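Hand-held grippers: my demonstrations are tidy, the robot's copy of them is not

Asked by Kalkidan Mamo in Teaching by Demonstration
21st September
Viewed 446 times

I help run a small project called Lemma. The idea is that we show a two-armed robot how to lay and clear a table, by doing it ourselves with a pair of hand-held grippers, and then a model learns from the recordings. No joysticks, no dragging the arm about. You hold one gripper in each hand and get on with it, feeling like a lobster with domestic responsibilities.

The task giving me grief is the dull one: take hold of a woven coaster and put it beside the laptop, square to the edge of the table. I can do it. My mother could do it. The robot, after being trained on 20 of my demonstrations, goes to the coaster with enormous confidence, closes on the air just above it, and then carries the air across to the laptop and sets it down very gently.

What I do in each recording:

Start with both grippers over the cloth, open.
Bring the right one down to the coaster, close on the rim, lift.
Move it across, lower, let go.
Hold still for a bit, then stop recording.
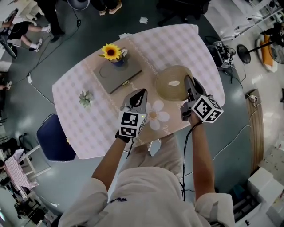 What I have tried already

Recalibrating both grippers. Checking the marker cubes for scratches. Going slower. Going faster. A different coaster, which it missed in the same way, so at least it's consistent.

The playback of my own hand path looks fine to me, if a little wobbly at the lift. The robot does well on the bigger things. It picks up a flower pot nine times out of ten and has only once put it on the floor. So is this a matter of more demonstrations, or different ones, or am I simply teaching it something I don't know I'm doing?

I'd also be glad to hear whether anyone has switched from hand-held to remote control for flat objects. We have an old Gronex leader arm in a cupboard and I would prefer it to stay there.

Adanech Gashaw
Accepted by the asker

You're teaching it something you don't know you're doing. We all do.

Flat things are cruel because the whole job happens in the last little bit of height. If your hand path is out by the thickness of a coaster, a flower pot forgives you and a coaster doesn't. So before recording anything else, do a touch test: put the fingertip of the gripper on the bare table, note the height the tracking gives you, and do it again at each corner. On our rig at Bistau the table appeared to slope like a ship's deck. It was the tracking, though we did spend a morning putting folded card under one leg.

If the heights agree, look at how you close. I'd bet you come down, feel the rim against the finger, and squeeze. You felt it. The robot has no idea you felt anything, it only has the pictures and the path, and in the pictures the moment of contact looks the same as the moment just before. What helped us was making the contact visible. Slide one finger along the cloth until the rim moves, then close. It looks fussy and it takes longer, but the nudge shows up in the gripper's camera and the model has something to go on.

Then vary the boring parts. Start from different heights, turn the coaster, shift it a hand's width, come at it from the left now and then. Twenty recordings of the same graceful swoop are one recording with a lot of copies. Record a few poor approaches too, where you stop short, see the gap and come down again. Keep those. I threw all mine away in August for being ugly and had to do them over.

Check what the gripper camera sees from the height where you close, as well. Mine was getting a fine view of everything in the building, and very little of the object. Tilt your wrist on the way down until the coaster stays in view, and keep that tilt every time.
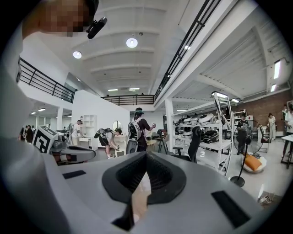

Kalkidan Mamo
Replying to Adanech Gashaw

Well, the touch test was humbling. Three corners agree and the far right one believes it is underground. I've redone the calibration with the gripper held over that end of the table as well as the near end, and the heights now match to within the thickness of a fingernail. Will try the nudge. I tried it once without recording and felt ridiculous, so it's probably right.

onondale_bench

just get more data. we had 4,000 episodes before ours did anything useful

Adanech Gashaw
Replying to onondale_bench

Of coasters?

onondale_bench

mixed. mostly cups. some socks

Tesfa_L

On the remote control part of your post. I've used both and for flat objects I'd leave the leader arm in its cupboard. You do get the robot's real joint positions, so there's no arguing with the tracking, but you lose all feeling in your fingers and end up pressing the gripper into the table like a man ringing for service. We cracked two fingertips that way. The one case where I'd get it out is for corrections: let the robot try, take over by remote when it goes wrong, and record the rescue. A handful of those did more for our placing than another week of clean runs.

Also put something under the tablecloth if it slips. Ours crept towards the operator a little with each lift, and the robot learned to expect it.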